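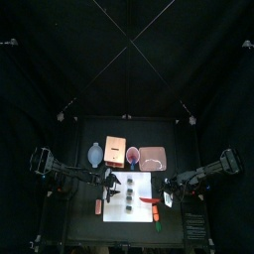
4. Hanging the side and ceiling panels

Read this section through before you open the panel bag. It covers the Kesside fabric booth in the standard and tall sizes. If you have the Trastlow extension, put up the main booth first and then go to section 7.

Before you start

The upright poles and top rails from section 3 should be locked together and standing on a level floor. Allow 40 minutes for the panels. Two people are needed for the ceiling. Iron or steam the fabric on a low setting if it has been folded for a long time. Fold lines that are left in will show under side lighting.

CAUTION: Keep fabric at least 50 cm from any lamp that gets hot in use. Switch lamps off and let them cool before moving a panel.

Side panels

1. Find the sewn label on each panel. The label goes at the bottom, facing out.

2. Slide the top sleeve onto the rail from the left end. Do not pull the fabric by its hem.

3. Close the hook tape around the corner pole, working from the top down.

4. Repeat for the other side and the back. The back panel is wider and overlaps both sides by the width of your hand.

5. Check that the bottom edges just touch the floor. If they bunch up, raise the rails one hole on every pole.

Note: The front panel is optional. Leave it off until the lights and table are in place.

Ceiling panel

1. Lay the panel on the floor inside the booth, dull side down.

2. With one person at each end, lift the panel and hook the four corner loops over the pole caps.

3. Fasten the ties along the long sides first. Use a bow so you can undo them later.

4. Fasten the short sides. Tighten each tie a little at a time until the middle stops sagging.

CAUTION: The ceiling panel is not made to carry weight. Hang lamps and cables from the rails only. No single rail should carry more than one lamp head.

Cables

Run power cables down the outside of a pole and tie them at the top, middle and foot. Leave some slack at the foot so the booth can be moved a short way without unplugging anything. Where a cable has to pass into the booth, use the flap in the lower corner of the back panel.

Light leaks

Turn off the lamps inside and turn on the room lights. Stand in the booth with the front closed and wait a minute for your eyes to adjust. Light at a corner means the hook tape is not lined up. Light along the top means a tie is loose.

Cleaning and spare parts

Brush dust off with a dry clothes brush. Do not machine wash. Small tears can be closed with the black patches in the parts bag. Replacement ties are part number 941, and pole caps are part number 59. Both can be ordered through the dealer who sold you the booth.

Go on to section 5, Placing the table.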